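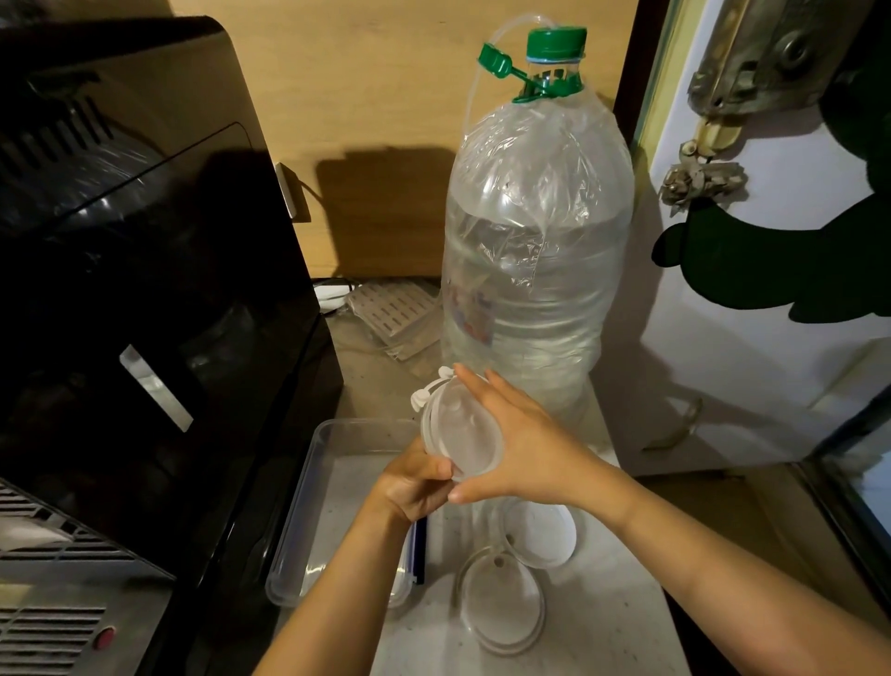
Is it still all prints at Cumemwood or have they gone over to files, Ebise Weldu wanted to know under my last post, and is it worth the train fare if you don't work in film?

Bit of both, and yes. Notes typed up on the way home so excuse the state of them.

Cumemwood open day, 22 Sep 2021

Got there late, missed the welcome. Old dairy building behind Jedley station, door round the side, no sign. They keep documentaries made in and near the county — 294 titles at present, mostly 16mm, a good deal of video, and a growing pile of hard drives which everyone there seems to worry about more than the film.

Groups of six. Ours went to the cutting room first. Flatbed table still working, trim bins, white gloves in a jar. Ebise Gudeta ran a reel of the Seixas ferry film through it for us at hand speed, then a bit faster, then back. No sound for the first minute as the mag track was out of line, then suddenly gulls and a man shouting about rope. Best thing I saw all day. She let two of us mark a cut with the wax pencil on a scrap print. Mine was four frames out.

Then the viewing theatre. 30 seats, hard ones. They showed the whole of Enasora, shot over one winter by a crew of three, about a village school in its last term. No commentary at all. I'd only ever seen the telly cut, which has music all over it and loses the long bit with the coats. The full one is slower and a lot sadder. Print has gone pink in the second half and they've left it like that for now, a regrade costs money they haven't got until at least Feburary.

Question time afterwards, some good ones. Do you need permission from the people in it, all these years on? Depends on what they signed, and often there's no paper. Somebody asked whether the director minded the television cut. Long pause. Yes, she did.

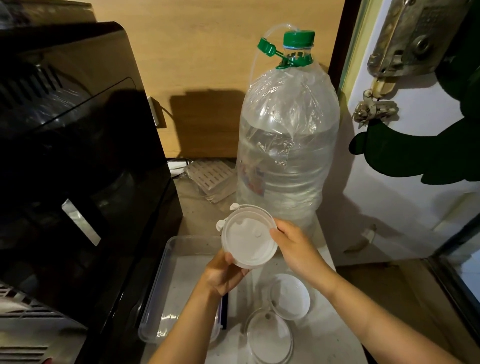
Storage came last, downstairs, coats back on. Shelves on rails, 64 cans of the Seixas material alone, most of them unused footage that has never been printed. Smell of vinegar by the far wall, those reels are kept apart. We were each given an empty can to practise on and told off for prising at one side. You want the grip on that white lid up there, left hand underneath at the edge, right hand on the rim with the fingers over the top, and then ease it round. Took me three goes. Labels inside the lid as well as outside, by the way, worth copying if you have any home reels in the loft.

Didn't get to the sound room, the queue was silly. Also missed the talk on scanning, which clashed with Enasora. Bad planning on somebody's part, possibly mine.

Practical stuff. Free, but you book by email and they do reply. Tea and a rather good seed cake in the front office. Steps down to the store are steep and there's no lift, though you can skip it and stay upstairs with the flatbed. No photos of the reels on the shelves. Last train from Jedley goes earlier than you would think, check it.

They're hoping to run another one in the new year with the sound room open for longer and the telly cut of Enasora shown straight after the full one. I've put my name down. Will post the booking adress when I find the leaflet, it's in the other coat.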